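4.2 How long a bottle lasts

Pacita Bautista and Leonora Manalastas
September
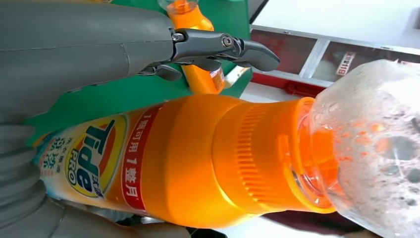

Duration claims are common on laundry detergent and hard to pin down. A month for whom? Szénási treats the household as the unit, which hides the difference between a single renter and a family with kids in sport. Perard counts loads, a better choice, but takes the dose from the label and assumes people follow it. We doubt they do. In our diaries (42 households, 1,604 usable loads of 2,115 recorded), pouring by eye was the usual habit, and four households never used a measure at all.

Figure 4. Tide PRO (汰渍) bottle with the red band reading "1瓶可用1整月" (one bottle lasts a whole month), beside white foam in a clear container.

Foam is no better as a guide. Several diarists judged the dose by the suds, and we see little reason to trust that colour or volume of lather tells them much about clean clothes.

Related items
Bunik: Refill pouches and the second rinse
Umex: Cold washing in shared laundries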